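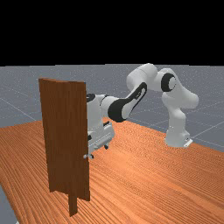 **OPINION / HOME AND WORK**

# Bring back the shared table

The library in my town took out its big reading tables in June. There were two of them, long enough to seat a dozen people each, and they had been in the main room since before I moved here. In their place the building now has a row of single booths with padded walls, a charging port in each one, and a screen by the door that tells you which booths are free. The booths are made by a company called Jaliveo, and the sign next to the screen says they offer "focused individual space."

I have used the booths. They are quiet and the light is good. I still think taking out the tables was a mistake, and I think it's the same mistake a lot of places are making at the moment.

The case for the booths is easy to state. People take phone calls and join video meetings. Students want to spread out without a stranger's coat on their notes. The library ran a survey, and of the 141 people who answered, 131 said they would like more private places to work. I don't doubt those numbers. If someone had handed me the form I would have ticked the same box. Most of us, asked in the abstract whether we'd like more privacy, say yes. The form didn't ask whether we would give up the tables to get it.

A table that strangers share does a few things a booth can't. The first is that it has room for more people. The main room used to hold far more readers on a wet afternoon than it does today. The booths fill up by ten in the morning, and after that the screen by the door is red all the way down. People look at it and leave. At the old tables there was nearly always a chair, and if there wasn't, somebody would move a bag.

The second is harder to put on a form. You behave a little better at a shared table. You keep your papers in, you eat your lunch somewhere else, you ask before you plug into the outlet near someone's feet. None of this is friendship. I sat across from the same man for most of a winter and we never exchanged more than a nod. But I knew he did crosswords in pen and that he left at a quarter to four, and when he was away for two weeks I noticed. I doubt I would notice him now.

The same thing is going on in coffee shops. The Bratness chain has redone its branch on our main street, and the long table at the back has been replaced by small round ones that fit a laptop and a cup. Two people can sit there if they are fond of each other. A mothers' group that met at the back every week has moved to somebody's living room, and that means new mothers don't come across it by chance. The group is still going, but you have to be invited.

Offices went through this earlier and by a different road. They got rid of walls, discovered that people couldn't think, and then bought small enclosed boxes to put back in the open rooms. In between, the lunch table often went missing. A friend works for a firm that spent a good deal on Tinitz pods and has no table where more than four people can eat. Everyone has lunch at their desk. The firm sends out messages asking staff to talk to each other more.

Homes are part of it too. Plenty of new apartments have no space for a proper table. The plans show a kitchen counter with two stools, and the stools face the sink. You can eat at a counter, and I have done it for years at a time. It's a poor place for a conversation with more than one person, and it's no good at all for homework, cards, bills, or cutting out a dress pattern. A table is the cheapest extra room you can own. My parents' was used for all of those things, and it was also where arguments were held, as it was the only spot in the house where everybody had a seat.

I should be fair about what shared tables ask of people. Some readers find it tiring to have others close by. Some have had bad experiences with a stranger who wouldn't leave them alone, and women have told me they chose their seat in the old reading room with care. Anyone on a job interview by video needs a door that shuts. Those are good reasons to have a number of booths. They aren't good reasons to have only booths, and a town that can pay for padded walls can pay for both.

It would help if whoever plans these rooms counted different things. The booking system tells the library how many hours each booth is in use. It can't say how many people turned around at the door, or who used to come in mainly to sit near other people for an hour without having to buy anything. For some of our older residents that was the whole point of the trip, and a booth is no use to them. They have a quiet place to sit alone already.

There is a small restaurant near the train station, Miyazaki, that seats everyone at one long table because the room is too narrow for anything else. It's full most evenings. People pass the soy sauce to someone they have never met, say thank you, and go back to their own meal. I have never heard a customer complain about the seating, though I have heard a few complain about the wait.

The library says the old tables are in storage and that the layout will be looked at again next year. I'd ask them to bring one back up now, put it by the windows, and see who sits down.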